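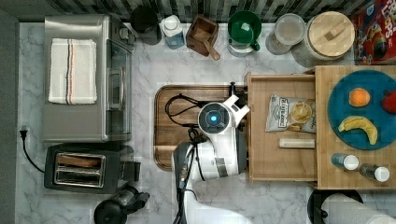

4. Running a drawer trial

By now you've got the arm homed and the logging script talking to it (sections 2 and 3). I've run 1019 of these trials on our Erkgate kitchen bench, so most of the notes below are things I got wrong first and then wrote on the wall.

What we're measuring is whether the Bratholm policy copes better with clutter if it gets a short look at the worktop before it moves. We call that the peek. Half your trials have it and half don't, and the script picks which, so please don't pick for yourself!

4.1 Setting the worktop

1. Open the layout sheet for your trial and put everything where it says. The toaster oven and the toaster go on the left, with the drawer cabinet on the right, and the jars and canisters line up along the back.

2. Put the chopping board in front of the arm, flat on the worktop. Check that it doesn't rock.

3. Load the drawer. For the layout Tharindu calls "snack", that's the bag of crisps and the cream-coloured bar, and nothing else.

4. Set the fruit plate on top of the cabinet – orange, apple, banana. Swap the banana when it gets too brown, and note the swap in the log (the colour matching is fussier than you'd think).

Note: the towel stays folded on top of the toaster oven in every layout. I tidied it away once and had to redo 14 trials.

4.2 Before you press start

5. Look at the cable loop beside the joint cap. You want a loose curve there that won't snag when the arm turns.

6. Check the light in the middle of the cap. Blue means ready on our set-up. Any other colour, go back to section 2.

7. Make sure the toaster is unplugged, with its plug lying on the worktop where you can see it.

CAUTION: Keep your hands out of the drawer once the arm is ready. If something falls over, press stop, wait for the beep, then reach in.

4.3 Running and scoring

8. Type the trial number and press start. On a peek trial the arm pauses for 1000 milliseconds first, so don't panic and stop it.

9. Score the drawer as open, part open or shut at the end of the run. Mitali and I argued for ages over "part open" and settled on any gap you can get a finger into.

10. Save, reset the layout, and carry on with the next number on your sheet.

Note: trials before number 815 used the old grip setting. Leave them in the folder, but keep them out of the comparison table. Hilkka has the script that filters them.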